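Location de plateforme robotique pour formation à la suture : quelqu'un a essayé l'offre Brammont ?

Forum Simulation et matériel pédagogique > Robotique

nechyporuk_bis
27 janvier

Bonjour à tous,

Je m'occupe du matériel dans un petit centre de simulation (petit au sens où le placard à balais sert aussi de salle de débriefing). On nous propose la formule « Atelier suture » de Brammont : la plateforme à deux bras livrée et installée, 400 euros la journée, 3 jours minimum, plus une caution de 3 000 euros que j'ai dû relire à voix haute à ma direction. Les tissus et le fil sont en supplément, évidemment.

Mes internes savent déjà nouer à la main. Je voudrais savoir si l'offre tient la route pour du travail fin, ou si on paie surtout le transport. La plaquette montre des gens souriants autour d'une console éteinte, je n'en tire pas grand-chose. Concurrent possible : Prurau, moins cher, mais personne ne répond au téléphone.

Merci d'avance.

mudari
Meilleure réponse

On l'a prise en avril, 5 jours. Je vous mets des vues de nos séances, ça vaudra mieux que la plaquette.

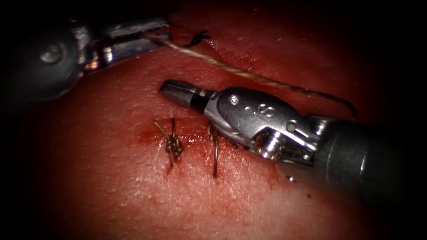
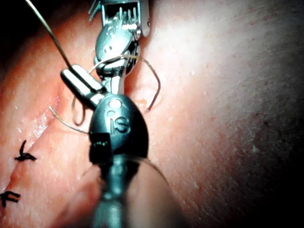
Le fil et les mâchoires de près : 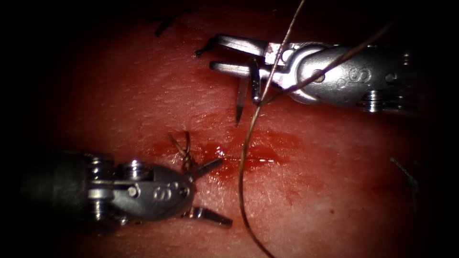
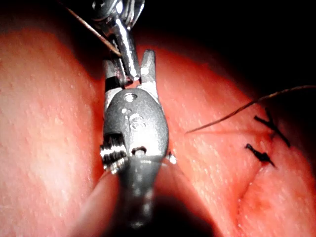
Sur le fond : les instruments sont bons. Le poignet tourne bien, la prise est franche, et au bout d'une matinée on arrête de se battre avec les pédales. Le fil, c'est autre chose. Sans retour d'effort, on juge la tension à l'œil, et tout le monde commence par tirer comme pour démarrer une tondeuse. Prévoyez deux fois plus de fil que sur le devis et commandez-le ailleurs, la marge de Brammont sur les consommables force le respect.

Ce que j'aurais aimé savoir avant de signer :
- l'installation mange la première demi-journée, et elle est facturée comme une demi-journée ;
- demandez la liste des instruments avec le nombre d'utilisations restantes. Nous, on l'a reçue le dernier soir ;
- l'éclairage est réglable, mais le réglage est dans un sous-menu en anglais, sous « Comfort » ;
- la caution nous a été rendue, au bout de deux relances.

Pour des internes qui savent déjà nouer à la main, je dirais oui, à condition de ne pas en mettre plus de trois par jour sur la console. Les autres s'ennuient et finissent par donner des conseils.

prurau_decu

Pris Prurau l'an dernier. Ils répondent au téléphone, mais uniquement pour la facture. Le bras gauche se mettait en sécurité dès qu'on rangeait une chaise un peu fort. Fuyez.

labo_du_fond

Je nuance un peu l'enthousiasme de mudari. La machine est bien, d'accord, mais 3 jours pour débuter c'est court - le premier on s'installe, le deuxième on casse du fil, et le troisième il faut déjà penser à remballer. Si votre budget le permet, regardez plutôt la semaine, le tarif se négocie (chez nous ils ont offert la livraison après un long silence de ma part, pas du tout stratégique, je cherchais mon stylo).

Vérifiez aussi la largeur de vos portes. Je n'en dirai pas plus.

nechyporuk_bis

Merci à tous les trois. Je viens de mesurer la porte. Je rappelle Brammont pour la semaine, et le service technique pour la porte.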